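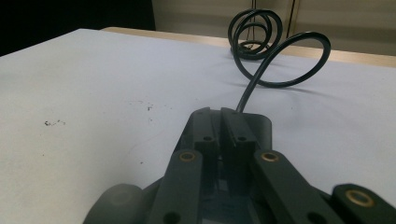 4. Vehicle incursions into curbside dining areas

4.1 Records and coding

Incident records were obtained from the traffic divisions of two municipalities, Tunstall and Jirlow, both of which allow restaurants to place tables in the parking lane under a seasonal permit. The combined extract held 2,644 low-speed collision reports filed within one block of a permitted restaurant. After duplicate filings and reports with no usable location were removed, 2,532 remained. Each was read by two coders (Foulkes and Howells), who recorded the travel speed given by the reporting officer, the maneuver under way at the moment control was lost, and whether any part of the vehicle entered the permitted dining area. Disagreements went to a third reader (Gwynne), whose coding was final.

A report was coded as pedal misapplication only where the officer's narrative named it or where the driver's own statement described pressing the wrong pedal. Narratives that said no more than "lost control" or "vehicle surged" were coded as unresolved. This rule is stricter than the one used by Pugh and Probert, who accepted surge language as sufficient, and our counts should not be compared with theirs without recoding.

4.2 Incursions

A vehicle entered the dining area in 17 of the retained reports. Of these, 10 met the rule for pedal misapplication. The other seven were a mix of unresolved narratives and secondary impacts, in which a vehicle already struck by another was pushed across the curb line. The number of incursions is too small to support a regression, and none was attempted. What follows is a reading of the reports.

Parking maneuvers appear often in the misapplication group. The usual sequence is a driver reversing out of an angled space, stopping to shift, and then accelerating forward at a point where the narrative suggests braking was intended. In this sequence the vehicle meets the long side of the dining area almost head on. Barriers in both municipalities were designed for glancing contact from the travel lane, and the permit drawings show the heaviest units at the upstream end. The long side is commonly planters or rail — units that mark an edge but are not rated for impact.

Time of day was recorded in every report but is hard to interpret. Dining areas are occupied mainly in the evening, and parking turnover also rises then. Without occupancy counts we cannot separate exposure from risk, and we report no rate per seated hour.

4.3 Barrier condition

Officers in Tunstall complete a supplementary form when street furniture is damaged; officers in Jirlow do not. Information on barrier condition is therefore limited to Tunstall. The form asks whether units were connected to each other and whether fill was present. Several forms noted water-filled units that were partly or fully empty before impact. Permit conditions require these units to be full whenever tables are set out, but the inspection schedule ends in June, after the opening round of visits, and later checks are made only on complaint.

Units of the Skevmont pattern, which are pinned at the ends, were described as having moved as a group. Units of the Flilia pattern rest side by side without a connector, and the forms describe them as separating at the point of contact. The two patterns were not placed at comparable sites, so the difference cannot be credited to the connector alone.

4.4 Limits of the record

Police reports capture events in which someone called the police. A vehicle that nudged a planter and drove off would leave no entry, and restaurant staff may have little reason to report it. The 17 incursions are therefore a lower bound. Injury coding was also uneven: Jirlow records transport to a hospital, while Tunstall records any complaint of pain at the scene. We kept the two measures apart and do not give a combined injury figure.

Figure 4. Stages of record selection, from the combined extract (2,644 reports) to the retained set (2,532), the dining-area incursions (17) and those coded as pedal misapplication (10).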